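Home | Care Guides | Stone | Wood | Laminate | Ticket Archive | Contact

Print this page | E-mail this page

Masson Home Care Help Desk, public ticket archive
Ticket 1658: Dull rings and a gray smudge on tiled marble
Opened by: Seul-gi Ko
Handled by: Lenni Partanen
Status: Closed, with one item left open at the customer's request

Seul-gi Ko wrote, 9:15 a.m.

Hello, and thank you in advance for reading all of this, because I know it's going to be long. We moved into our place on Starkthorpe Lane in May and the marble came with it. White tiles, pretty big ones, with gray clouds in them, and I loved it the minute I saw it. My mother told me that marble is like having a very well-dressed guest who never leaves, and I laughed at her, and now I think about it every time somebody slices a lemon.

I have two problems. The first is rings. There are dull circles near the corner where we keep a bowl, and you only see them when you get your head down low and look toward the window. The second is a bluish-gray smudge that I can't shift. I have tried warm water, dish soap, a paste of baking soda (my neighbor's idea), and then the Diltari stone cleaner that the last people left under the sink. The smudge looks exactly the same as it did on day one. The seams between the tiles have gone a bit pinkish too, or maybe they always were and I've only started looking. I'm at the stage where I see marks with my eyes closed.

What am I doing wrong?

Lenni Partanen wrote, 10:20 a.m.

Good morning Seul-gi, and congratulations on the new home! Your mother sounds like good company. Let's take these one at a time, and please put the baking soda away for now. It's mildly gritty and I'd like us to start from a calm surface.

Dull rings you can only see from a low angle are nearly always etching. Something sour sat there, orange juice or wine or a vinegary dressing that ran down the side of a bowl, and it took the shine off the polish. It's a change in the stone itself, so no cleaner will lift it, and scrubbing harder only makes the dull patch bigger. We can deal with it using polishing powder once we know what else is going on.

The smudge I'm less sure of. Could you do the water test for me? Wipe the area with a damp cloth and nothing else, let it dry fully, then put a teaspoon of plain water right beside the smudge and leave it for 15 minutes. Blot it up and tell me whether the stone looks darker where the water was. While you're waiting, run a clean fingertip over the smudge and over the clean stone next to it, and see if you can feel any difference at all.

And if you can send a picture of that part of the marble, please do.

Seul-gi Ko wrote, 1:16 p.m.

All done. I set the oven timer and everything. The water left a darker patch that faded away over lunch, which I assume is bad news for whatever sealer was on there. With my finger I can't feel the smudge at all. Eyes closed, I would never know it was there. My husband tried too and he pointed confidently at the wrong tile.

Picture attached. The bowl corner is in it, and so is the smudge, toward the left. There's also a little brownish mark up where two of the seams look like they cross, and I'd be grateful for your opinion on that one while we're here.
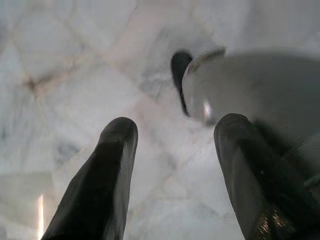

Attachment 1: marble near the bowl corner, bluish-gray smudge toward the left.

Lenni Partanen wrote, 2:20 p.m.

Thank you, this helps a great deal. I've looked at it for a good long while and I believe you can stop scrubbing. The bluish-gray patch looks to me like part of the stone. It has the same soft edges as the gray clouds around it, and a spill tends to leave a rounder outline with a firmer rim. Add to that your finger test, and the fact that soap, soda and Diltari did nothing to it. I can't swear to it from a picture, but I'd happily bet my lunch.

The brownish-gray mark by the seams looks like a vein to me as well. If you'd like to be certain, put a folded white paper towel soaked in 3% hydrogen peroxide on it, cover it with plastic wrap, and leave it overnight. Test a hidden spot first. A food stain will usually lighten and a vein will stay just as it is.

As for the seams, I do see pale beige and pinkish lines, and they look fairly even to me. Grout is often tinted that way. Try a soft toothbrush and a pH-neutral cleaner on one short stretch and compare it with its neighbor before you do the lot.

For the rings: marble polishing powder, a damp felt pad, small circles, light pressure, rinse and dry. Zastari makes one we carry, though any powder labeled for polished marble will do. Then let everything dry for a full day, put on a penetrating sealer, wipe off the extra before it dries, and repeat the water test. A cork mat under the bowl wouldn't hurt either.

Seul-gi Ko wrote, 4:58 p.m.

I have been scrubbing a vein. For weeks! I told my mother and she had to sit down. Powder ordered. Please leave the brown mark open and I'll report back after the paper towel.

Reader comments (3)

tilda_m: Same thing with my bathroom sill. The rings came out with powder but it took me two goes, so don't give up after the first.

Greg in the basement unit: Does the overnight peroxide trick work on black marble?

Lenni Partanen (Masson): Hi Greg, please don't, it can lighten dark stone. Open a ticket and tell me what was spilled and we'll find you something gentler.

Print this page | E-mail this page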